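Newsroom > Press Releases > Market Research

Koster Publishes Study of the Household Appliance Logistics Market

Last updated: 8 March 2024

NURNHAM – Koster has released its market study of household appliance logistics, covering warehousing, line-haul transport, home delivery and returns of large kitchen and laundry units. The report runs to 74 pages and draws on 2067 survey responses from retailers, carriers and warehouse operators. Fieldwork closed in January.

The market is divided by service type, appliance class and end user. Home delivery is assessed separately from installation, as the two are often contracted to different providers. Fragmentation remains high at the regional level, where small carriers compete mainly on price and delivery window.

Competitive Landscape

The study profiles six providers, including Leltell and Edmont. Each profile covers fleet structure, storage capacity, contract terms and damage claims handling. Two of the six operate their own returns centers. The others pass returned units to third parties for grading and resale.

Cooking appliances are treated as a distinct class because of their weight, glass surfaces and connection requirements.

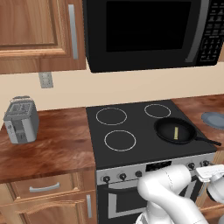 Availability

The full report and data tables can be ordered from the Koster research desk in Nurnham. Single-user and site licenses are offered. Individual chapters are sold separately on request.

Shares: 6 | Comments: 2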